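Bruria Pantry Room: Progress Report to the Derness Fund
2022-01-04

Sorting of donated household goods and snacks continues at the table by the divider.

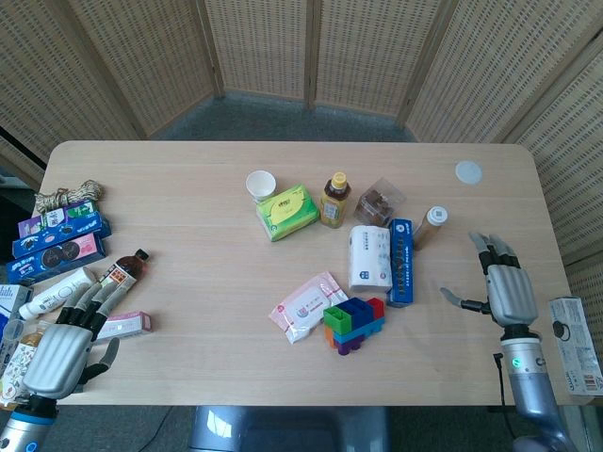 Nizar Saliba asked that tissues, wipes and paper towels be kept apart from the cookies and drinks when the parcels are made up. We will do this from January on.

Parcels sent out to date: 374
Parcels waiting for drinks: 13
Shelving units still to buy: 2

Aoun has offered storage for up to 60 cartons. The delivery schedule is unchanged. Receipts will follow with the next report.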